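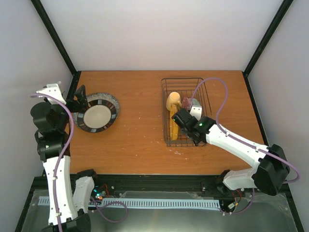
Holtomard workshop, Aststead
Notebook, tableware and drying bench
June, entry begun 9.40

Purpose of the entry: to record the present arrangement for washed crockery, the state of the placemats, and the points to be settled before the next delivery from Emport.

1. Dish rack

The dark wire rack remains in service at the right of the table. The plastic-coated rack used before it has been withdrawn, the coating having split at the feet and left rust marks on two tea towels. The wire one is heavier and does not shift when a plate is pushed into it, and its grid sides keep small items from dropping out. It has no drip tray. A folded towel was placed underneath for the first week and was found to stay damp until the afternoon. Colleagues are asked to shake cups over the sink before racking them and to omit the towel.

Plates are to stand upright along the left side of the rack, as the yellow one does at present. Cups go in the same half, tipped on their sides. The pale yellow cup has been kept this way for some time without chipping. Small pieces may go in the middle, but should not be put under a plate, where they are overlooked when the rack is emptied. A white piece was missing from the shelf for most of a month for that reason.

2. Plate with the tiled rim

The cream-beige plate with the dark brown rim is the one most often asked about. The ring of small light grey rectangles on the rim catches residue along its edges, and a sponge does not lift it. A soft nail brush and warm water do so within a minute or two. The plate should be dried by hand and put back on its mat at the left of the table. It is not to be racked with the yellow plate - the rims knock together.

Panagiotou supplied this pattern and has confirmed that it will be available until the end of the season. A request for 5 further plates has been sent. The order of last year came to 122 pieces over all patterns, of which 2 arrived cracked and were credited. The stock book now stands at 1,736, including side plates and the odd saucers in the lower cupboard.

3. Placemats

The grey speckled mat is retained under the tiled-rim plate. It is slightly larger than the plate, and the narrow margin is sufficient to show when the plate has been set down off centre. The larger mats were tried and returned to the cupboard, as they took up space needed for the rack. The speckle hides crumbs rather well; mats should therefore be wiped after every use, whether or not they look clean.

4. Table top

The orange-brown woodgrain surface is to be wiped along the grain with a well wrung cloth. Particular attention should be given to the black metal rail at the back and sides, where crumbs gather against the edge. A dry pastry brush has been put in the drawer for this purpose and is not to be taken to the kitchen. Scouring powder must not be used on the table under any circumstances. A dull patch on the old bench dates from a single application.

11.15 - Shelf labels rewritten. The label reading "cups, yellow" had been fixed to the saucer shelf, and two colleagues had quite properly followed it.

Outstanding

Reply from Emport concerning the delivery hour. The morning is preferred.
Second nail brush, soft.
Felt pads for the feet of the rack - measure the wire before ordering.
Decision on whether the odd saucers are to be kept. The matter is carried over from the previous entry.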